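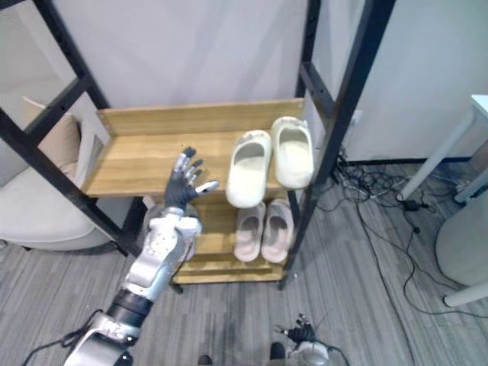

3. Background Estimation and Plate Calibration

The Clirness plates were taken for position work, and the sky background was never measured when they were made. To get magnitudes for variable stars from them, the background under each star image has to be estimated from the scan itself. The difficulty depends on contrast. A cream-white sandal on a golden-brown shelf board is easy to separate from what lies behind it, and a bright star on a clean plate is the same kind of problem. Most of our targets are faint, and many lie on parts of the plate where the emulsion has aged unevenly, so a simple cut in density picks up both stars and stains.

The set used in this paper holds 531 plates, the earliest exposed in 1930. All were scanned at Istutham on a single Flistetti flatbed unit, emulsion side down, with a step wedge next to the plate. Scans were saved without sharpening or automatic contrast. Plates with a cracked corner were scanned in the same way, and the damaged area was masked by hand afterward.

3.1 Local background

For each star we measured the density in a ring centered on the star image. The inner edge of the ring was set at 3 times the image radius, which keeps the outer wings of the star from raising the background value. Pixels belonging to neighboring stars were removed by clipping, and the median of the remaining pixels was taken as the background. In crowded fields the ring sometimes held too few clean pixels. In those cases we used the value from a smooth surface fitted to the whole plate and flagged the measurement. 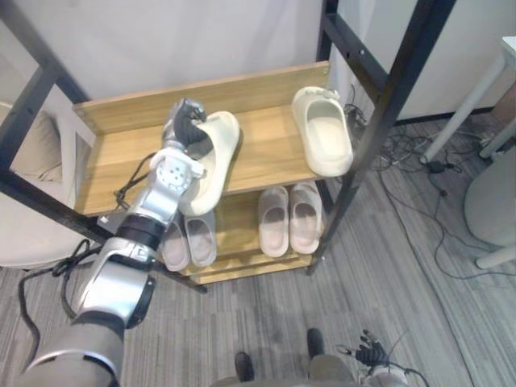

Figure 2. Robot hand with its fingers curled over the heel edge of a white slide sandal at the upper shelf of a shoe rack.

The fitted surface was a low-order polynomial in both plate directions. Higher orders followed real fading at the plate edges more closely, but they also bent toward large galaxies and the halos of bright stars. We kept the lower order and dropped a narrow strip along each edge. Stars inside the strip are listed in the catalog with positions only.

3.2 Density to magnitude

Background-subtracted densities were turned into magnitudes with the Taşdemir comparison sequence, which covers the full brightness range of our targets. A separate curve was fitted for every plate. Plates from the same night often gave curves of the same shape with a small shift between them, as expected when the plates came from one box and were developed together, but we did not force the curves to agree.

The curve flattens at the bright end, where the emulsion saturates. For saturated stars we used the image diameter in place of the density. The 2 methods overlap over part of the range, and the overlap was used to put the diameters on the same scale.
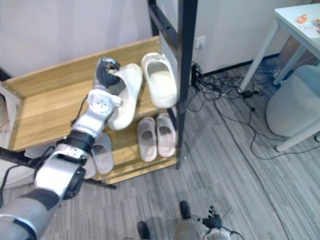

Figure 3. Black multi-fingered robotic hand closed around the heel of a white slipper at a light wooden shoe rack.

3.3 Repeat scans

A subset of plates was scanned again in August, after the glass of the scanner had been cleaned. The plates were turned by a quarter turn for the second scan so that any pattern fixed to the scanner would fall on different stars. Differences between the two sets of magnitudes show no trend with position on the plate. There is a weak trend with brightness at the faint end, and we include it in the quoted errors. Measurements from the first scans are used in the rest of the paper.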